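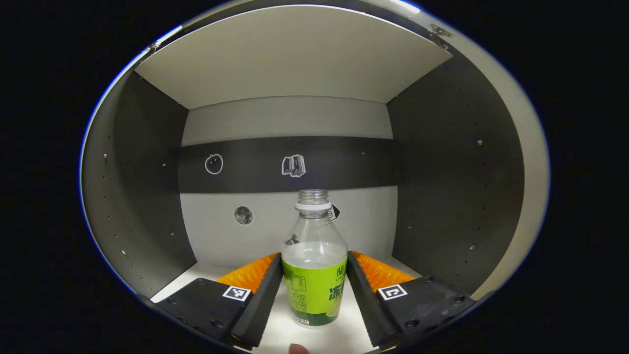
그 정도면 하루면 다 모으지 않느냐는 질문이 중간발표 때 뒷자리에서 나왔다. 병을 잡아서 수납장에 넣고 빼는 동작인데 한 번에 길어야 숨 몇 번 쉴 시간이고, 둘이서 번갈아 하면 저녁 먹기 전에 끝나겠다는 계산이었다. 우리도 5월에는 정확히 같은 계산을 했고, 계획서에도 그렇게 적어 냈다. 본 보고서는 그 계산이 어디서부터 틀어졌는지를 순서대로 적은 것이다.

Katona 조 최종보고서
과제명: 손에 드는 그리퍼를 이용한 수납장 집기·놓기 시연 데이터 수집
제출일: 2019년 9월 22일

공유 10 댓글 4

1. 과제 개요

우리 조의 목표는 좁은 수납장 안에서 물건을 집고 놓는 동작을 학습시킬 시연 데이터를 모으는 것이었다. 로봇 팔을 원격으로 조종해서 시연을 모으는 방법이 먼저 후보에 올랐으나, 학과에 있는 팔은 예약이 늘 차 있었고 조종 장치는 한 명이 익숙해질 만하면 반납 시간이 왔다. 그래서 사람이 손에 들고 직접 움직이는 그리퍼 쪽으로 방향을 정했다. 그리퍼에 카메라가 같이 달려 있으므로 사람이 물건을 집으면 영상이 남고, 손가락 윗면에 붙은 사각 마커를 읽으면 두 손가락이 얼마나 벌어졌는지도 나중에 계산할 수 있다.

계획서에 적은 목표는 시연 3000개였다. 왜 3000이었느냐고 물으면 할 말이 궁하다. 1000은 성의가 없어 보이고 10000은 거짓말 같아 보였다는 것이 회의록에 남은 유일한 근거다.

수집 장소는 Pleltbridge관 지하 실습실이고, 기록과 구간 나누기에는 우리가 직접 만든 프로그램 Fleltum을 썼다. 학습은 학과 공용 서버 Flovimmont에서 돌렸다. Flovimmont는 대기열이 길기로 유명한데, 데이터가 없을 때는 텅 비어 있다가 데이터가 생긴 주부터 길어졌다.

2. 장비와 환경

2.1 그리퍼

검은 손가락 두 개가 마주 보며 닫히는 구조다. 손가락 안쪽에는 검은 고무질의 가장자리와 주황색 패드가 있고, 패드 표면은 촘촘한 돌기로 덮여 있다. 매끈한 플라스틱 병을 주로 다루게 된 우리로서는 이 돌기에 거는 기대가 컸다.

마커는 손가락마다 하나씩 윗면에 붙어 있다. 카메라에서 두 개가 다 보여야 벌어진 폭을 구할 수 있으므로, 수집하는 사람은 물건이 마커를 가리지 않게 손목 각도를 잡아야 한다. 첫 회의에서는 이 조건을 한 줄로 적고 넘어갔다. 나중에 버린 시연의 상당수가 그 한 줄에서 나왔다.

2.2 수납장

앞이 트인 상자 모양의 칸 하나를 작업 공간으로 썼다. 바닥판은 흰색이고 옆벽은 짙은 회색이며, 옆벽에는 선반 핀을 꽂을 때 쓸 법한 작은 구멍들이 나 있다. 뒷벽에는 검은 띠가 가로로 지나가고 띠 위에 흰 선으로 사과와 책 그림이 그려져 있다. 장식으로는 좀 뜬금없는 조합이지만 위치 추정에는 고마운 그림이었다. 밋밋한 벽만 보고 있으면 추정 프로그램이 자기가 어디 있는지 금방 잊어버리는데, 사과와 책이 화면에 들어오는 동안에는 대체로 정신을 차리고 있었다. 뒷벽에도 손가락의 것과 비슷한 흑백 스티커가 하나 있어, 영상이 어긋났는지 사람이 눈으로 확인할 때 기준으로 삼았다.

렌즈가 매우 넓은 각을 보기 때문에 영상 속 수납장은 앞 테두리가 둥글게 휘어 보인다. 처음 영상을 열어 본 조원은 가구가 망가진 줄 알고 치수를 다시 재러 내려갔다. 가구는 멀쩡했다.

2.3 물건

주된 물건은 투명한 플라스틱 음료병이다. 연두색 라벨이 둘러져 있어 흰 바닥 위에서 잘 구분된다. 병을 고른 이유를 보고서답게 적자면 투명한 몸체가 인식에 어려운 조건을 제공하고, 세워 둔 물건은 넘어질 수 있으므로 접근 방향이 중요해지기 때문이다. 보고서답지 않게 적자면 매점이 가까웠다.

그 밖에 컵, 작은 상자, 수세미 등을 보조 물건으로 썼다. 수세미는 어떻게 잡아도 잡혔다. 성공률이 너무 좋아서 결과 표에 넣으면 우리가 잘한 것처럼 보이는 부작용이 있어 따로 집계했다.

3. 수집 절차

한 번의 시연은 다음과 같이 진행했다.

가. 물건을 칸 안에 놓는다. 위치는 Fleltum이 정해 주는 칸 번호를 따른다.
나. 그리퍼를 칸 바깥 시작 자세에 두고 녹화를 확인한다.
다. 두 손가락을 벌린 채 들어가 물건 양쪽에 맞춘다.
라. 닫고, 들고, 지정된 자리로 옮겨 내려놓는다.
마. 손가락을 벌린 뒤 물건을 건드리지 않고 빠져나온다.
바. 성공, 실패, 애매함 중 하나로 표시한다.

위치를 프로그램이 정하게 한 것은 5월 예비 수집에서 얻은 교훈이다. 사람에게 아무 데나 놓으라고 하면 사람은 늘 같은 아무 데에 놓는다. 예비로 모은 100개를 위에서 본 좌표로 찍어 보니 점들이 가운데에 뭉쳐 있었고, 구석에 찍힌 몇 개는 전부 실수로 밀려간 것이었다.

바 항목의 '애매함'은 원래 없던 칸이다. 병을 내려놓았는데 한참 흔들리다 섰다든가, 들기는 들었는데 옆벽을 스쳤다든가 하는 시연을 두고 조원끼리 목소리가 높아지는 일이 잦아서 만들었다. 만들고 나니 모두가 애매함을 눌렀다. 결국 회의를 다시 열어 기준을 정했다. 병이 서 있고 손가락이 깨끗이 빠졌으면 성공, 병이 넘어졌거나 다른 손을 댔으면 실패, 벽을 스친 것은 성공으로 두되 따로 표시한다. 그 뒤로 애매함은 마커가 보이지 않는 구간이 있는 시연에만 쓰기로 했다.

4. 수집 중 발생한 문제

4.1 시계

본 수집 첫 주에 모은 200개는 전량 폐기했다. 영상의 시각과 움직임 센서의 시각이 서로 맞지 않았고, 그 차이가 시연마다 달랐다. 재생해 보면 손가락은 이미 닫혔는데 기록상으로는 아직 열심히 다가가는 중이었다. 한 값만큼 밀어서 고칠 수 있을까 하고 이틀을 썼으나 그 한 값이 존재하지 않았다. Fleltum이 녹화 시작을 알리는 신호를 받은 시각이 아니라 파일을 여는 시각을 적고 있었고, 파일을 여는 데 걸리는 시간은 노트북의 기분에 달려 있었다.

수정은 한 줄이었다. 조원 전원이 그 한 줄을 한동안 바라보았다.

이후로는 매 회 수집을 시작할 때 그리퍼를 카메라 앞에서 빠르게 두 번 여닫고, 그 동작이 두 기록에서 겹치는지를 먼저 보았다. 지금도 조원 중 일부는 그리퍼를 들면 자동으로 두 번 여닫는다. 본인들은 모른다.

4.2 잘하게 되는 문제

사람은 연습하면 는다. 좋은 일인데 데이터에는 곤란했다. 처음에는 병 앞에서 조심스럽게 멈추고 폭을 맞춘 뒤에 닫던 사람이, 둘째 주가 되자 들어가면서 동시에 닫기 시작했다. 빠르고 멋있고, 학습에는 나빴다. 같은 장면에서 어떤 시연은 멈추고 어떤 시연은 멈추지 않으니 정책이 그 중간쯤을 배워서, 병 앞에서 멈출 듯 말 듯 망설이다 어깨로 밀 듯이 병을 넘어뜨렸다.

대책으로 수집 지침에 '닫기 전에 한 박자 멈출 것'을 넣었다. 한 박자의 길이를 두고 다시 토론이 있었고, 결론은 각자 속으로 '하나'를 세는 것이었다. '하나'의 길이도 사람마다 달랐지만 이쯤에서 토론을 접었다.

4.3 가려지는 마커

칸 안쪽 깊은 곳의 물건을 잡으려면 손목을 숙이게 되고, 손목을 숙이면 조명이 마커 면에서 번쩍인다. 마커가 하얗게 날아간 구간에서는 폭을 알 수 없다. 짧은 구간은 앞뒤 값으로 이어 붙였으나, 하필 그 구간이 손가락이 닫히는 순간인 경우가 많았다. 제일 중요한 순간을 짐작으로 채운 데이터를 무엇이라고 불러야 할지 몰라 일단 'B급' 폴더에 넣었다.

조명을 칸 정면으로 옮기자 크게 나아졌다. 옮기자는 의견은 첫 회의 때 이미 나왔고, 멀티탭이 짧다는 이유로 미뤄졌다. 멀티탭은 매점 옆 문구점에서 팔고 있었다.

4.4 병의 높이

병은 좁은 목과 넓은 몸통을 같이 가진 물건이라 어디를 잡느냐에 따라 시연이 전혀 달라진다. 목 쪽을 잡으면 옮기는 동안 아래가 흔들리고, 몸통 아래를 잡으면 안정적이지만 손가락이 바닥판에 가까워져 긁힌다. 우리는 라벨이 둘러진 아래쪽을 기준 높이로 정했다. 라벨이 눈에 띄어 설명하기 쉬웠다는 점이 컸다. "초록 부분을 잡으세요"는 누구에게나 한 번에 통했고, 그 전에 쓰던 "무게중심보다 약간 아래"는 그때마다 되물음을 불러왔다.

내용물의 양도 변수였다. 빈 병은 닫히는 손가락에 밀려 움직이고, 찬 병은 무거워서 대충 다가가도 제자리에 버틴다. 수집 기록표에 양을 '없음, 중간, 가득'으로 적게 했으나 앞부분 기록에는 이 칸 자체가 없어서 영상을 다시 돌려 보며 채웠다. 투명한 병이라 눈으로 확인할 수 있었던 것은 다행이다.

5. 정리와 검수

모은 시연은 검수자를 따로 두어 한 번씩 재생했다. 자기가 찍은 시연은 자기가 검수하지 않는다는 규칙을 두었는데, 규칙을 만든 이유는 굳이 적지 않아도 첫날 검수 결과가 전부 성공이었다는 사실로 짐작할 수 있을 것이다.

검수에서 본 항목은 마커 두 개가 닫히는 순간에 모두 읽히는지, 위치 추정이 중간에 튀지 않는지, 시작과 끝을 제대로 잘랐는지였다. 마지막 항목에서 걸린 것이 의외로 많았다. 그리퍼를 든 채 대화하는 시간이 시연 앞머리에 붙어 있으면 정책은 그 시간도 성실하게 배운다. 초기 정책 하나는 시작하자마자 허공에서 가만히 떨고만 있었고, 원인을 찾아 보니 점심 메뉴를 정하던 구간이 잘리지 않은 채 들어가 있었다.

검수를 마치고 남은 시연은 거의 3000개다. 계획서의 숫자에는 조금 모자란다. 마지막 날 밤에 수세미로 채우자는 제안이 있었으나 부결되었다.

6. 시험 결과

학습한 정책은 학과의 로봇 팔에 같은 모양의 손가락을 달아 시험했다. 예약은 한 번 잡혔고, 그래서 시험 횟수가 적다. 조건마다 10회씩 시도했다.

칸 가운데에 놓인 병: 여덟 번 성공
칸 앞쪽에 놓인 병: 일곱 번 성공
칸 안쪽 깊은 곳에 놓인 병: 세 번 성공
칸 가운데, 빈 병: 다섯 번 성공

안쪽 깊은 곳의 결과는 4.3의 문제와 맞물린다. B급 폴더의 시연이 대부분 그 위치에서 나왔고, 그것을 빼고 학습하면 안쪽 데이터가 너무 적어지며, 넣고 학습하면 손가락이 반쯤 닫힌 채 들어갔다. 두 경우를 다 돌려 보았고 위의 값은 넣은 쪽이다. 뺀 쪽은 두 번 성공했다. 이 정도 횟수로는 어느 쪽이 낫다고 말하기 어렵다.

빈 병의 실패는 거의 같은 모양이었다. 한쪽 손가락이 먼저 닿아 병을 밀고, 병이 돌면서 빠진다. 사람이 손에 들고 할 때는 닿는 느낌이 오는 순간 손목을 살짝 틀어 맞춰 주는데, 조원 누구도 자기가 그러고 있다는 것을 몰랐다. 영상을 느리게 돌려 보고서야 알았다. 힘에 대한 기록은 우리 데이터에 없으므로 정책 입장에서는 사람이 왜 갑자기 손목을 트는지 알 길이 없다.

7. 예산과 시간

물품비는 계획보다 적게 들었다. 병, 조명 고정용 집게, 멀티탭이 전부다. 시간은 계획보다 많이 들었다. 계획서에는 수집에 사흘, 학습과 분석에 나머지 전부라고 적혀 있으나, 실제로는 두 항목의 제목을 서로 바꾸면 대략 맞는다.

8. 다음 조를 위한 메모

Pleltbridge관 지하 실습실은 저녁에 복도 등이 꺼지면 칸 안의 밝기가 달라진다. 낮과 저녁을 섞어 모으든지 한쪽으로 통일하든지 처음에 정할 것.

Fleltum의 '전체 저장' 단추와 '전체 삭제' 단추가 붙어 있다. 떼어 놓으려고 했으나 시간이 없었다. 먼저 떼어 놓고 시작하기를 권한다.

칸 번호표는 서랍에 있다. 구석 번호가 나올 때 다시 뽑기를 누르고 싶어지는데, 누른 횟수도 기록에 남는다. 우리 조의 횟수는 부록에서 뺐다.

Flovimmont에 학습을 걸 때는 시연 목록 파일의 이름을 꼭 확인할 것. 폐기한 첫 주 시연의 목록이 아직 같은 폴더에 있고 이름이 한 글자 다르다. 우리는 그것으로 한 번 학습을 돌렸고, 대기열을 처음부터 다시 섰다.

조명 집게는 반납했고 멀티탭은 실습실에 두고 간다.

댓글 4 공유 10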